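Sillwood Community Boards > Home & Garden > Water and Plumbing

Topic: Softened water for drinking, yes or no?

marlowe_k
Tuesday, 7:12 am
We bought a house on the east side of Sillwood in February and it came with a water softener in the basement. The whole house is on it, including the kitchen cold tap. The previous owner left the manual and a half bag of salt and that's it. My wife doesn't like the taste. I can't tell much difference. My question is whether people here drink their softened water or whether we should have a plumber run a separate line to the kitchen. The quote I got for the separate line was higher than I expected because the finished ceiling has to come down in one spot.

Also, is there any trick to setting the hardness number on the unit? Right now it's set at whatever he left it at.

pipefitter_ret
Tuesday, 7:40 am
Get the hardness number from the town before you do anything else. It's in the water report they mail out, or call the office and they'll read it to you. Set the unit to that. If the old owner had it set too high, you're regenerating more than you need to and using extra salt and water.

On the drinking question, I always ran an unsoftened line to the kitchen cold when I was working. It was standard practice for us. A softener swaps calcium and magnesium for sodium. For most people the amount in a glass is small, but if anyone in the house is on a low sodium diet, ask the doctor.

gretchen_in_the_flats
Tuesday, 8:05 am
We've been drinking softened water for years with no complaints. Coffee tastes fine. I wouldn't open up a ceiling over this.

dobro_dan
Tuesday, 8:31 am
Coffee does not taste fine. Softened water makes flat coffee. I tested it at my sister's place, same beans, same grinder, one pot from her kitchen and one pot from her outside spigot, which bypasses the softener. Everybody picked the spigot pot.

gretchen_in_the_flats
Tuesday, 8:44 am
Everybody being you and your sister?

dobro_dan
Tuesday, 8:50 am
And her husband. It still counts.

S. Kamata
Tuesday, 12:15 pm
Before you pay for anything, find out what your wife is tasting. Softening changes the minerals but it does nothing about chlorine, and chlorine is what most people in town notice. Fill a pitcher, leave it in the fridge overnight with the lid off and have her try it the next day. If it's better, you want a carbon filter and you can leave the softener alone.

For a few weeks we also kept some bottled water in the kitchen so we had something to compare against. I'd pour a glass of each and leave the labels out of it.

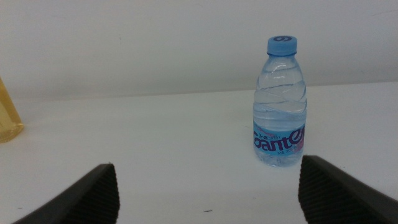

Small bottle, blue cap. This size is plenty for a taste test.

I ended up with a Plakex filter under the sink, the two-stage one. It took me an evening to put in. The cartridges aren't cheap, so price those before you pick a housing.

Sayaka

marlowe_k
Tuesday, 12:52 pm
Thanks, that's useful. I'll do the pitcher tonight. She did say it smells like a pool some mornings, so you may be right about the chlorine.

pipefitter_ret
Tuesday, 1:20 pm
Sayaka is right about the carbon. I'd still want the unsoftened line, but the pitcher test costs nothing so start there.

One thing on the under-sink filters. Use a proper shutoff valve with a tee. Do not use the self-piercing saddle valve that comes in some of the kits. I've replaced more of those than I care to remember and the floor underneath was usually soft by the time I got the call.

kaz_tanabe
Tuesday, 5:33 pm
I'll disagree with a couple of people here. I wouldn't put bottled water next to tap water and call it a test. Bottled brands vary a lot in minerals. Some taste soft, some taste hard. All you learn is whether you like that brand. The better comparison is the outside spigot against the kitchen tap, like Dan did, as long as the spigot really does bypass the softener. In some houses it doesn't. Run it for a few minutes first and don't take it through a garden hose.

I grew up in Miyazaki and the tap water there seemed very soft to me, so when I moved here the hard water was what tasted strange. A lot of this is what you're used to.

Kazuhiro Tanabe

S. Kamata
Tuesday, 5:58 pm
Fair point about the brands. I only used it to tell whether the chlorine was the problem and for that it worked. I wouldn't use it to judge hardness.

dobro_dan
Tuesday, 6:10 pm
Thank you Kaz. Spigot test.

lindy_b
Tuesday, 7:26 pm
What model is the softener? If it's a Dison, the older ones have a meter that shows total gallons since the last reset. Ours was reading 3,906 when we moved in and I had no idea what that meant. It's in the second menu, hold the button down for 4 seconds. You can see how much you use between regenerations. Ours goes every 2,000 gallons now that the setting is right. The old setting had it running nearly every other night and I could hear it through the bedroom floor.

marlowe_k
Tuesday, 7:41 pm
It is a Dison. I'll look for that menu. It does run at night a lot. I thought that was normal.

pipefitter_ret
Tuesday, 8:02 pm
Every other night is too much for a small household. Either the hardness is set too high or it's on a timer and ignoring the meter. Check both. Look in the brine tank too and break up any crust with a broom handle. If there's a hard bridge of salt with a gap under it, the unit can run all night and not soften anything.

gretchen_in_the_flats
Tuesday, 8:15 pm
We use the potassium pellets instead of salt, for the sodium. They cost more. Something to consider if that's the worry.

pipefitter_ret
Tuesday, 8:19 pm
They do cost more, and you may have to bump the setting up a little. The manual should say. Anyone with kidney trouble should ask a doctor about potassium too.

marlowe_k
Wednesday, 6:48 am
Update. My wife says the pitcher water is better, the smell is mostly gone. The brine tank did have a crust, I broke it up. The softener was on a timer, set to every 2 days. Switched it to the meter. I'm calling the town for the hardness number at lunch. Holding off on the ceiling for now and pricing carbon filters. Kaz, I still have to trace the pipe to the spigot before I try that one.

kaz_tanabe
Wednesday, 7:30 am
Look for where it splits off before the softener. If the tee is after the unit, the spigot is softened too and you're watering your tomatoes with it.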